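# Two-finger gripper lets go late on soft parts, where do I start?

**Emiliano Lozano**

I look after a small pick and place cell at Jilov. Two arms, white table, parallel finger grippers with black fingers. The job on the one giving me trouble is to pick up a soft lump and drop it in a basket. After 1,044 cycles on the present finger pads it has started to hang on to the part when the fingers open, and then the drop lands off target. I have wiped the pads once, on Sunday, with a dry cloth. Grip force is the same as it was on day one. 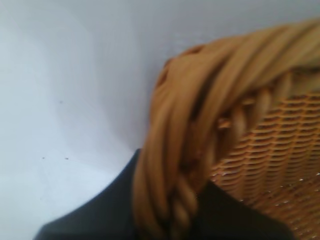 The drop point was taught with the fingers low, near the basket. I did it that way so the part would not have far to fall. The rim is a thick braid and it curves right across in front of the gripper, so there isn't much room to move it sideways. I would like to fix the release before I reteach anything.

The wrist camera goes soft when it gets that near to something. Not my main worry, but if anyone has a setting for it I'll take it.

**Eustaquio Cisneros**

Clean the pads first, and properly. A dry cloth pushes the stuff around. Power the gripper down, open it by hand, wipe with a damp cloth, then a second wipe with a dry one. Do both fingers all the way down.
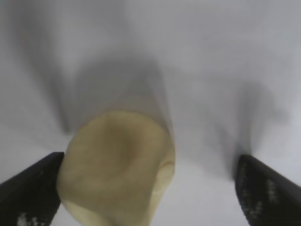 Centering is next on my list. If one finger gets to the part before the other, it shoves the part across the table and digs in deeper on that side. You have the lump up against the left finger with open table on the right, so shift the pick pose left until the gaps match. There are pale specks on both fingers too, more on the right one. Wipe them and see if they come back in the same place. If they don't wipe off it may just be the surface of the finger.

Then drop the force a step at a time. We run a similar gripper at Prunau and log the pads by cycle count. Ours get changed at 2,000, or sooner if the edges round over.

**Pitby**

Had the same on ours, swapped the fingers and it went away. Never found out why.

**Zepeda**

I'd look at the whole station before changing parts.

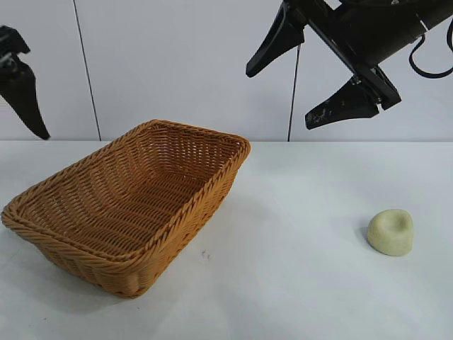 Cable slack is something I check every time I work on a wrist. Turn the wrist slowly through its full range at low speed and watch for the cable pulling or catching. Yours loops out from the side of the arm housing, so watch that loop in particular. The lower finger has whitish scuffs near the tip, and I would run a fingernail over them with the power off. If you feel a ridge, the part can hang on it. And teach a release point higher over the basket — then a late release matters less.
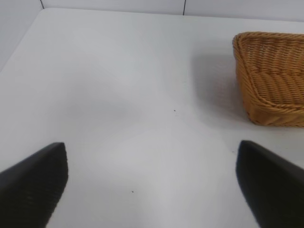 Do I have to redo the camera calibration if I only change the pads?

Check it with one test pick first, and recalibrate only if the pick position is off or you moved the camera mount.

**Emiliano Lozano**

Thanks. Damp wipe and centering tonight, then force. Will post the result after 218 cycles, that's one shift for us.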